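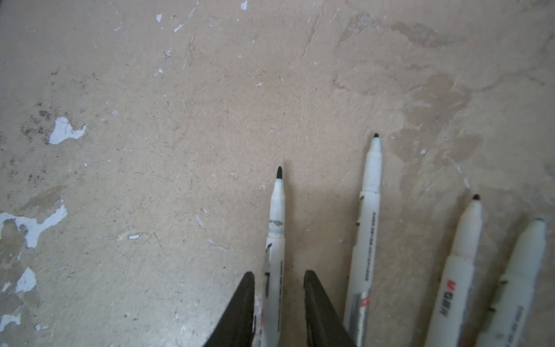
The ferry to Ji had been late for nine years, the letter stated, and the undersigned would be obliged if it could arrive on time once before the game was switched off.

The letter reached the Office of Player Correspondence at Lollberg in the second week of March, at 4:10 in the afternoon. It was logged as number 1537 under the heading of Flirine, and it was the last to be logged, the office having set that afternoon as the close of the file. The form allowed 2000 characters. The writer had used fewer than half of them and had signed with the name of a boat.

Flirine was at that time the oldest of the company's online worlds. It had one large city, Hirasell, and a scatter of islands to the north. Players could fish, build, trade and take part in a war that had been declared in the first season and never properly attended. The closing date had been announced in the usual manner, with a statement of thanks and a table of refunds.

The office consisted of two clerks and a supervisor. It was the duty of the junior clerk to sort each letter into one of four trays: refund, complaint, praise, other. The letter about the ferry was placed in complaint, then moved to other, and at the end of the day it was still lying on the desk between them.

Section 2: Inquiry

The junior clerk was permitted to request technical records in cases of a reported fault, and did so. The record for the ferry ran to a single page. The vessel left Hirasell at the sixth bell and was due at Ji at the seventh. It had been given the wrong speed on the day the game opened. A ticket had been raised, assigned, reassigned and marked as minor. It had then been attached to a larger ticket concerning tides, and when the tides were canceled the ferry had gone with them.

The delay amounted to some 100 seconds on each crossing. Passengers could not leave the deck while the ferry was under way. There was a bench, and there was a rail.

The clerk signed in that evening with a staff account and made the crossing in order to confirm the fault. Three other passengers were aboard. They greeted the clerk by the color of the staff cloak and went on with a discussion of how to grow onions, in their own gardens, in clay soil. The discussion had evidently been going on for several crossings. When the island came into view they stopped talking and stood at the rail, and when the ferry docked they did not go ashore. They waited for it to turn around.
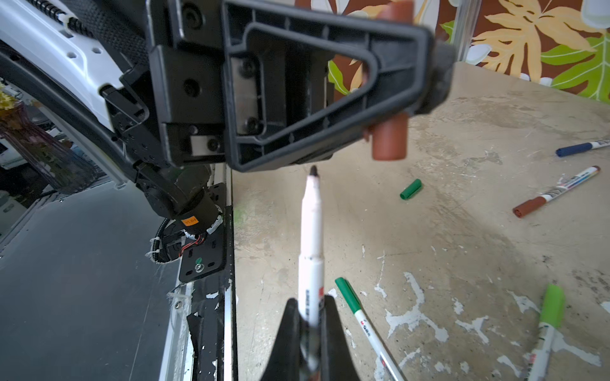

Could the speed be corrected before the closing date? It could, by changing one number, and the change would take effect overnight.

The clerk wrote this down and took it to the supervisor, who read the original letter twice. The supervisor asked how many people still used the crossing. The clerk had the figure ready: 661 accounts in the past month, most of them going out and coming back without landing. The supervisor said that this was more than had attended the war.

It was agreed that a request had been made in proper form and ought to be answered. It was further agreed that the letter had asked for one crossing only. The speed would be corrected for the last departure from Hirasell on the last night, and for no other. The technical department returned the order with a query, on the grounds that nothing of the kind had been scheduled before. The supervisor initialed it and sent it back.

A reply was then drafted. It thanked the writer for the report, confirmed the fault, and gave the time of the sailing. The senior clerk proposed a line of apology for the nine years. It was put in, taken out, and put in again – the final copy carries it in the second paragraph.
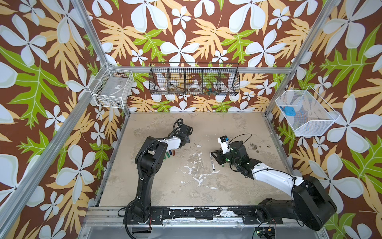
Section 3: Last Sailing

The ferry left at the sixth bell with its deck full. The staff cloak was again among the passengers, near the stern. The talk was of onions, of a wedding that had been held on the north pier, and of which game people would try next. Several had been told there was a good harbor in one of them.

The island rose out of the water sooner than anyone on deck was used to. The seventh bell rang as the rope went over. For a short while the passengers remained where they were, as they always had, and then a fisherman in a yellow hat walked down the plank, and the rest followed, and the clerk went after them. There was a path up from the dock. The clerk had not seen it before.

File 1537 was closed the next morning and placed in the tray marked other.

3 comments

tidewrack: I played something like this for years and we all sat on the boat too. Did the letter writer get the reply in time? I wanted to know.

Mossgate: Liked the bit about the ticket getting attached to the tides. That is how it goes at my job.

oldpier_88: Clay soil is fine for onions if you raise the bed a little. Good story.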